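The Far Stand

The room at Multberg did not exist yet, so Honeylyn Lumbao worked in the copy of it. She had three walls and a floor, and a table with an arm on it. The customer, Catacutan, had sent the dimensions in April and changed them twice.

She started each morning from the overhead view. She checked the table against the walls, then the arm against the table, then the white box on the table with the cylinder lying across it. If any of those had moved overnight, somebody had been into the file, and the rest of the day would be no good.

The outlet was still on the right wall. Catacutan had asked for the outlet. She wrote "room OK" in the log, with the date, 19 November 2020, and opened the fault list.
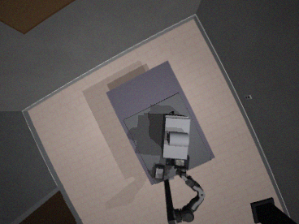

Fault 610

The fault had come in from Casel, where the first cell was already bolted down. It said the gripper set its part down crooked on the far stand. It did this on some runs and not on others. The technician there had swapped the finger pads and tightened the wrist, and had gone over the cable twice. He had added, in capitals, that the stand was level.

Honeylyn believed him. She loaded his settings into her copy and let it run from the top. The arm went through its moves at quarter speed and she ate a boiled egg over the keyboard, which she was not supposed to do.

The first 20 runs were fine. She put the lamp in the room lower, in case it was a matter of the camera reading a shadow as an edge, and ran it again. Those were fine too.

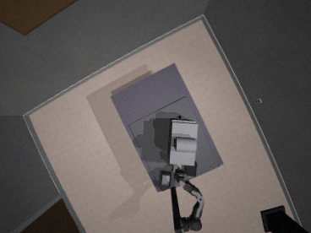
Her next idea was the speed. At Zalamer they always slowed a cell down to look at it, and then they were surprised when it behaved. She put the speed back to what Casel used and went to get coffee. When she came back the counter had stopped at 1001, the part on the far stand was turned a little, and one corner had climbed up on its pad.

She saved everything under a new name before she touched the mouse again. Then she reset the cell, dropped the view to table height, and went through the approach one step at a time. The stands were a pair, same plate and same pads at the corners, and whoever had drawn them had drawn one and copied it.

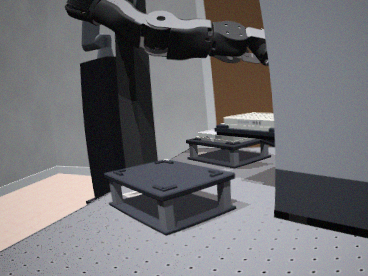
The near stand had its own taught point. The far one did not. It had the near point plus an offset, typed in by hand, and the offset had no rotation in it. As long as the wrist came around the same way each time, that was good enough. When the arm took the other way around, to keep clear of its own column, the wrist finished 5 degrees short.

She taught the far point properly. She turned the pads on one at a time as contact surfaces so the software would tell her which corner landed first, and she nudged the point until it stopped favoring any of them. It took until after dark. She locked the offset so it could not be typed over, and called Zurich time be damned - the phone rang only twice.
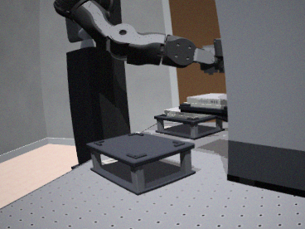
Corina Zürcher wanted to know if the near stand should be taught again too, and Honeylyn said no, leave it, that one had been right all along.

"He's going to ask why he changed the pads," Corina said.

"The pads were due."

"Were they?"

Honeylyn looked it up. They were not due until spring. She put the old set down as spares on the Casel sheet and attached the new point, along with a note to run it at full speed and to keep the wrist cover on while he did. Corina stayed on the line while the file went through, talking to someone else in her kitchen about rice.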